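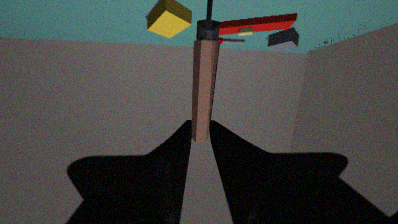

The Gastby Water District will begin its annual main flushing program on the first Monday in November. This thread covers the schedule, what customers may notice, and how to reach us. (1/9)

Flushing sends water through the mains at high speed and out of open hydrants. It clears the fine sediment that settles in the pipes over the year. The program covers 1,896 hydrants across the district. (2/9)

Crews will start in Cavard and work east toward Prorwood. The Khoo Street area is scheduled for the second week. Work takes place between 8 p.m. and 4 a.m., when demand is lowest. Street-by-street dates are posted on the district website and at the front counter. (3/9)

Customers on a street being flushed may see cloudy or light brown water and a drop in pressure. Discolored water is caused by iron and manganese particles. Please do not run the washing machine or dishwasher until the water is clear. (4/9)

If your water is discolored in the morning, open the cold tap closest to the meter and let it run for five minutes. If it has not cleared, wait an hour and try again. Avoid using hot water during this time, as it can draw sediment into the water heater. (5/9)

Drivers are asked to slow down near open hydrants and to follow the signs. Parking will be restricted on 16 blocks in Cavard where the hydrants sit close to the curb. Notices will be placed on those blocks two days ahead. Vehicles left in a posted area may be moved to the next street. (6/9)

Customers on home dialysis, and businesses that depend on steady pressure, should call us before the program starts. We hold a list of 363 addresses that receive a phone call the afternoon before work begins nearby. There is no charge to be added – please have your account number ready. (7/9)

Last year's program used more than 2 million gallons. Where the ground allows, water from the Prorwood hydrants will be directed to the grass strip along the rail line. All water released near storm drains is treated to remove chlorine first. (8/9)

Crews do not flush in freezing weather. If a night is canceled, the streets affected move to the following Friday and the website is updated by noon. Questions may be sent to the customer service desk, open weekdays from 8 a.m. to 5 p.m. The after-hours line is for leaks and loss of service only. (9/9)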